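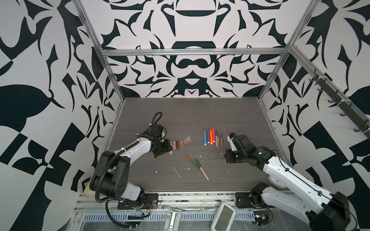
# Sorting the chalk and pencil drawer

This month's supplies item covers small drawing materials: chalks and pastels, capped markers, pencils, brushes, and the odd carving tool that ends up in with them. Several members asked in May for a short guide to keeping these in order, and the Bratotia room has been using the method below through the fall.

The main idea is to lay everything out on a flat surface before anything goes back in a box. Sorting straight from one container to another hides the short pieces, and those are the ones that go missing. A dark or mid-gray tabletop works well. Pale sticks show up on it, and so does the dust.

## Rows first, boxes later

Start with one row per type. Pastel sticks lie side by side, long edges parallel, with a small gap if there is room. Set them at a slant if that is easier on the hand. Put the shortest at one end. Markers make the next row, caps on, and pencils and brushes can continue the same line.

Color order within a row is a matter of taste. We run the pastels from pale to dark in the Bratotia trays, but the Yokoyama evening class keeps its pinks and browns mixed, and they find what they need. Pick one way and stick with it for the year.

Broken ends go below the row they came from. Do not put them back in the sleeve with the full sticks, where they rub against the others and pick up color. A piece shorter than a thumbnail goes in the scrap jar. Anything longer is still good for shading and filling in.

A few points on the different materials:

- **Chalk and soft pastel.** Lift from the middle of the stick. Wipe each one with a dry paper towel if it has picked up another color. Store in a single layer.
- **Markers.** Press each cap until it clicks. Store flat. A marker that has gone faint goes in the bin marked "test," and someone will try it on scrap paper before it is thrown out.
- **Pencils.** Points all facing the same way. Sharpen after sorting, over the waste bin.
- **Brushes.** These should be fully dry before they go near the chalk. Never stand them on the bristles.
- **Carving tools.** Keep these apart from everything else when they go away. They get their own roll, blade end in first. 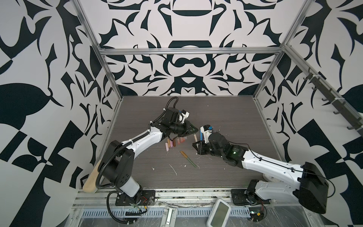 ## Crumbs and shavings

White chalk leaves flakes wherever it is handled, and carving it leaves more. On a table with a wood-grain pattern the crumbs settle along the lines and are easy to spread by accident. Do not blow on them. Pick up the larger flakes by hand, then wipe with a damp cloth in one direction, folding the cloth as you go. Let the table dry before any paper is put down.

Carved pieces need a little more care than whole sticks. A stick of chalk stands up well enough on a level table while you look at it from the side, but it should be laid down again before the next tool comes out. If you are keeping a finished piece, wrap it in tissue and write your name on the outside — the shelf has no labels.

## Trays and restocking

The Dultura trays arrived at the start of the month. Each one has 19 slots, which is enough for a working set of pastels and a few pencils. There are 11 trays in the Bratotia room and they are kept on the lower shelf by the sink. Please return a tray to that shelf even if it is only half full. The slots are shallow, so do not stack one loaded tray on another.

We have also put in an order with Bemomo for 300 sticks of white chalk and 1000 sheets of gray sugar paper. The chalk will be divided between the Bratotia room and the Yokoyama class. White runs out well ahead of the other colors, and it is the one most people use for carving practice. The paper comes in one size only and will be kept flat in the plan chest, second drawer down.

Spare empty boxes are welcome if they are clean and have a lid that stays on. Cookie tins are too deep for chalk but do well for markers. Leave them on the bench inside the door.

25 December 2019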